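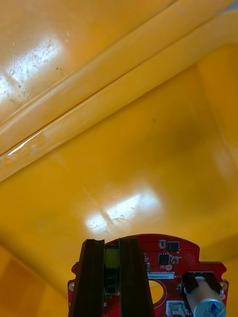

Morven Drummond reckoned the second half of Skalstead was where it fell apart, and I'd go further than that. It was gone by the time they reached the island. The opening on the ferry is good, with proper tension and hardly any talking, and then we get forty minutes of people explaining the plot to each other in a kitchen.

kbalogh
Posted 24 April 2021

Disagree. The kitchen scenes are the film. If you take them out it's a thriller about a missing boat and we've all seen that. The brother finally saying what he did with the money is the best acting in it.

randa_s

I'm with kbalogh on the acting but it is too long. There's a scene with the priest that does nothing. He comes in, he has some soup, he leaves, he isn't mentioned again.

Issa Matar

He is mentioned again. The sister says she spoke to him, just before the funeral. It's one line and easy to miss because the music is so loud there.

randa_s

Fair enough, I missed that. Still don't think he needed a whole scene.

Morven Drummond

My problem wasn't the talking. It was that they changed the ending from the book. In the book she stays on the island and you don't find out if the letter was real. In the film she reads it out loud and then we get a flashback to make sure we've understood. I felt talked down to.

nisreenk

Haven't read the book so the ending worked fine for me. I didn't see the letter coming at all. Is the book worth getting or is it one of those where the film has spoiled it?

Morven Drummond

Worth it. It's short and the middle is quite different. There's no policeman in it, for one thing.

kbalogh

No policeman? He's the only one who gets any laughs.

Issa Matar

Did anyone else watch it on Stesance? The subtitles were 2 seconds behind for most of it. I thought it was my telly but I put on Zirkance afterwards and that was fine.

nisreenk

Same. I turned them off and on again during the ferry bit and they caught up, then drifted again later. I gave up and watched it without. The accents aren't that strong.

randa_s

Mine were all right. I watched it on a laptop if that makes any difference.

Is Zirkance any good? It keeps coming up for me and the poster puts me off.

Issa Matar

It's all right. Same director, much cheaper, and you can tell. The whole thing is set in a car park. I'd put it above Skalstead but I expect I'm on my own there.

kbalogh

You are. Zirkance is 50 minutes of story in a two hour film. The lead mumbles and the twist is given away by the first shot.

Issa Matar

The first shot is a lift door. What does that give away?

kbalogh

Look at who's reflected in it.

Issa Matar

OK, just went back and checked. I see what you mean but I don't think anyone would pick that up first time round.

Morven Drummond

Can you two put a spoiler warning on that, please. Some of us were going to watch it tonight.

kbalogh

Sorry. Can't edit it now, the button's gone.

nisreenk

Ordered the book. It says August for delivery so don't wait for me.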